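Subtitling a long drama serial – speaker notes
Saron Admasu, Venbridge, 2025-06-17

Slot is 25 minutes plus questions. Skip the part on songs if we start late.

Start with the show. Lotlow is a family drama in 70 episodes. Two sisters inherit a ferry company and fall out over it, and a third sister comes back from abroad in episode 6. We did the English subtitles. Most of the room will not have seen it, so give the plot in two sentences and move on.

Names and forms of address. The older sister is never called by her first name by the younger one until the funeral episode. Up to then it is always the word for elder sister. English has nothing that sits well there. We tried "sis" in the first draft and it sounded like a different programme. In the end we used her name, and that meant the funeral line had nothing left to do. Play the clip without subtitles first, then with ours.

Ask who would have kept the original word. Expect most hands to go up. Say that I would too, if I did it again. 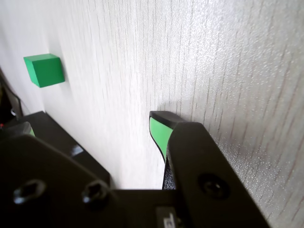 Beril Sarıgül wrote to me after the first draft of this talk that keeping the word only works if viewers meet it early and often. Her view is that by episode 3 people have learned it without being taught, but if it turns up for the first time halfway through a serial it looks like a mistake. She also thinks the funeral line should have been left alone, name and all, and that the actress carries it.

I agree with the first part. On the second, read out the two versions of the line and let people judge.

Reading speed. The lawyer, Jiang, talks faster than anyone can read. His speech in the boardroom is 129 words in the full translation. We cut it by nearly half. What went: the repeated greetings, the date of the contract (it is on the document he holds up), and one joke about fish. What stayed: the threat. Show both versions side by side and leave them up long enough to be read. Last time I moved on too soon.

Consistency between translators. Heikki Laitinen took the first block of episodes and Nazmiye Işık took the rest. Heikki had the harbour master saying "my girl" to everybody. Nazmiye had him saying "young lady". Both are fine, but he changed overnight. After that we kept a shared list with one line per character: how they greet people, how they swear, what they call their mother.

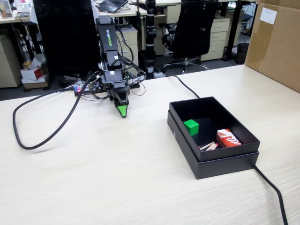
The list was a plain spreadsheet and it grew a column every week or so. The swearing column was the one we argued over most. The broadcaster wanted it mild and the scripts were not mild. Give the "drowned goat" example here and pause for the laugh, if there is one.

Songs (optional). The closing song is called Vuvetti. We left the title as it was and translated the verses for sense, with no rhyme. Consuelo Bedoya did a rhyming version for the Spanish track and it is better than ours. Play thirty seconds of it, no more.

Questions. Someone will ask about rates. Say they vary and offer to talk afterwards. Someone may ask whether the ending is the same in all versions. It is, but the last line is harder to catch in English – the pronoun tells you too much. Don't give away which sister says it.

Handout is on the chair by the door. Take the memory stick out of the laptop before leaving.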